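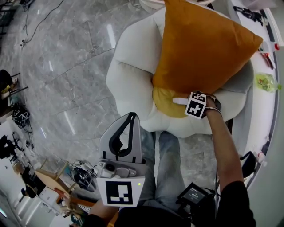 How many cushions does an armchair need? One is enough for most people, and a deep seat can take two.

My sister had read that on the Zalent website and she repeated it to me all the way to Tikville, as if I had argued. I hadn't. I had only asked why a chair that cost 940 dollars needed any help from a cushion.

"It's shaped like a cloud," she said.

"Clouds are damp."

She had 600 dollars and a theory that showrooms come down on price after four in the afternoon. I had never seen this happen. The salesman hadn't either, from his face, but he let her sit. She put the orange cushion behind her, took it out, put it back on its corner, then squared it up and leaned into it with her eyes shut. There was a yellow one too. She tried that one under her knees.

"Well?" I said.

"It holds you."

"Any chair holds you. The one in your kitchen holds you." 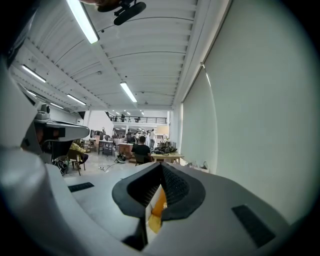

My trouble with furniture stores is that nothing in them is the size it is at home. Our mother bought a sofa once that had to go back the same morning, with the door off its hinges. So I let my sister talk about fabric and I looked up. The ceiling was long ribbed panels, white, with tube lights going back toward a mezzanine, and under a roof like that a hippo would look neat. Her front room had one bulb and a radiator that stuck out.

"Measure it," I said.

"I have a feeling for it."

"Measure the feeling, then."

She asked the salesman what the cushions cost without the chair. He went off to check and came back with 109 for the pair, and she looked at me - I said nothing, for once - and paid.

She held them on her lap all the way home. By Berrada she was saying that the kitchen chair was really quite low.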